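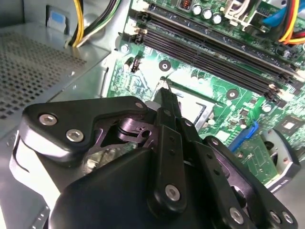 Inside an open desktop case, with the green motherboard at right.

Search this site
Search

Sun 18 April

On the Keeping of Household Papers

It has been the practice of this site to address one matter of domestic order each season. The present entry concerns paper records: which should be retained, for how long, and in what form. The subject was last treated in February, when the move from Skondale to Pendville was still under way and most of the files remained in boxes.

The review of those files is now complete. It covered 3,435 sheets, of which 382 were judged worth keeping in the original. The remainder consisted largely of utility statements, expired warranties, and letters from Grunska, the former heating supplier, announcing changes of address. Deeds, tax returns, and medical records were set aside first and were not subject to further review.

The following rules were adopted. Statements are held for five years and then shredded. Receipts are held only while the item remains in the house. Correspondence is kept at the discretion of the person to whom it was addressed -- a rule that has already caused some disagreement and will be revisited. 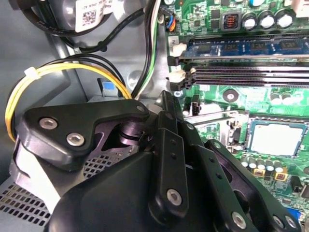 Warranties and manuals present a separate difficulty, as they are commonly filed by date of purchase and sought by the name of the object. The new arrangement files them by object, with one folder for each. A desktop computer shows the limits of this method: the case is a single purchase, but the motherboard inside it may have its own booklet and its own terms. Such papers are now placed together in the folder for the whole machine, with the name of the part written at the top of each. The same rule applies to the kitchen range and its replacement burners.

The folders themselves were bought from Avcı, the stationer near the Pendville post office, in a box of 50. They are plain tan and take pencil well. Labels are written by hand, in capitals, on the left side of the tab. Printed labels were tried in Skondale and did not stay on through a single summer.

The question of photographs has been deferred. They occupy two drawers and are not, strictly speaking, papers.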